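중고 데스크톱은 얼마나 오래 쓸 수 있을까
학내 폐기 예정 컴퓨터 재사용 프로젝트 결과 보고서
2024년 9월

1. 시작하게 된 계기

학과 실습실 컴퓨터가 한꺼번에 교체된다는 공지를 보고 처음 든 생각은 "저걸 다 버린다고?"였다. 켜 보면 멀쩡히 돌아가는데! 그래서 우리 조는 수업 프로젝트 주제를 데스크톱 재사용으로 잡았다. 조 이름은 Jitix로 정했고(뜻은 없다, 발음이 좋아서), 7월부터 본격적으로 움직였다.

2. 조사 범위

학과에서 넘겨받은 본체는 모두 103대였다. 여기에 학생 설문을 더했는데, 온라인 게시판 Hostero에 올린 설문에 1278명이 답해 주었다. 이렇게 많이 참여할 줄은 정말 몰랐다. 설문에서는 지금 쓰는 컴퓨터를 바꾸고 싶은 이유, 중고 본체를 받을 마음이 있는지, 받는다면 어디에 쓸지를 물었다. 제일 많이 나온 답은 문서 작성과 강의 시청이었고, 개인 서버를 만들어 보고 싶다는 답도 꽤 있어서 반가웠다.

3. 점검 방법

점검표는 지역 수리점 Kuster에서 쓰는 양식을 얻어다가 우리 사정에 맞게 고쳤다. 순서는 외관, 전원, 메모리, 저장장치, 팬 소음이다. 처음에는 메모리 검사를 맨 뒤에 두었다가 저장장치를 다 지운 다음에야 메모리 불량을 발견하는 일이 반복돼서 앞으로 옮겼다. 저장장치는 전체 덮어쓰기를 했고, 읽기 오류가 한 번이라도 나온 것은 재사용 대상에서 뺐다. 운영체제는 가벼운 리눅스 배포판으로 통일했다.

4. 결과

전원이 아예 들어오지 않은 본체는 14대였고, 그중 7대는 전원공급장치만 바꾸니 바로 살아났다. 팬이 도는 소리를 듣고 다 같이 박수를 쳤다. 느리다는 평이 많던 기종도 하드디스크를 SSD로 바꾸자 부팅이 눈에 띄게 빨라졌다. 체감 차이로 치면 이번 작업에서 단연 최고였다! 반대로 메모리 증설은 기대만큼 효과가 없었다. 문서 작업 정도로는 원래 용량이 부족하지 않았던 것 같다.

5. 분해와 부품 분류

끝내 살리지 못한 본체는 분해해서 부품별로 나누었다. 본체를 옆으로 눕히고 측면 덮개를 떼면 안쪽이 위를 향해서 드라이브 베이까지 손대기가 한결 편하다. 나사는 길이별로 통에 나눠 담았는데, 저장장치용 나사와 케이스용 나사가 섞이면 나중에 정말 고생한다.
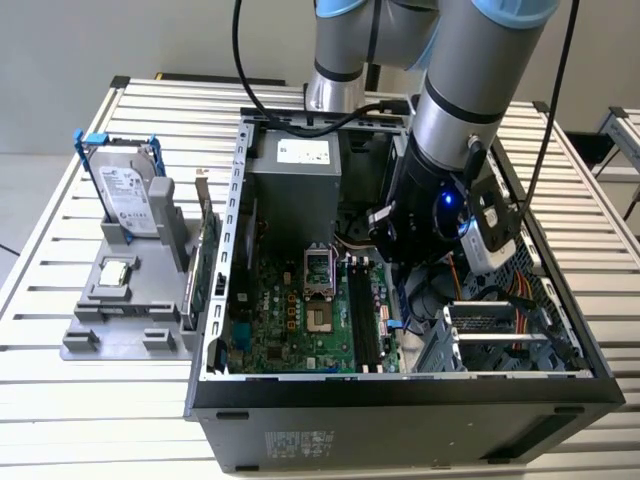
중간 발표 때 Cukham 동아리에서는 부품을 나누는 것보다 본체마다 이력을 남기는 일이 먼저 아니냐고 물었다. 어떤 부품을 언제 갈았는지 모르면 다음에 받은 사람이 똑같은 점검을 처음부터 다시 해야 한다는 의견이었다. 듣고 보니 맞는 말이라 발표가 끝나자마자 이력 카드를 만들었다. 카드에는 교체 부품, 점검 날짜, 남은 문제를 적고 케이스 안쪽에 붙인다.

6. 아쉬운 점과 다음 계획

전력 소비를 재지 못한 것이 가장 아쉽다. 오래된 본체를 계속 쓰는 쪽이 환경에 정말 나은지 말하려면 이 값이 꼭 필요하다. 다음 학기에는 측정기를 빌려 대기 상태와 작업 상태를 나눠 재 볼 생각이다. 모니터와 키보드는 이번에 다루지 않았는데, 같이 받고 싶다는 요청이 많아서 목록부터 만들고 있다. 점검표와 이력 카드 양식은 학과 자료실에 올려 두었으니 마음껏 가져다 고쳐 쓰시길!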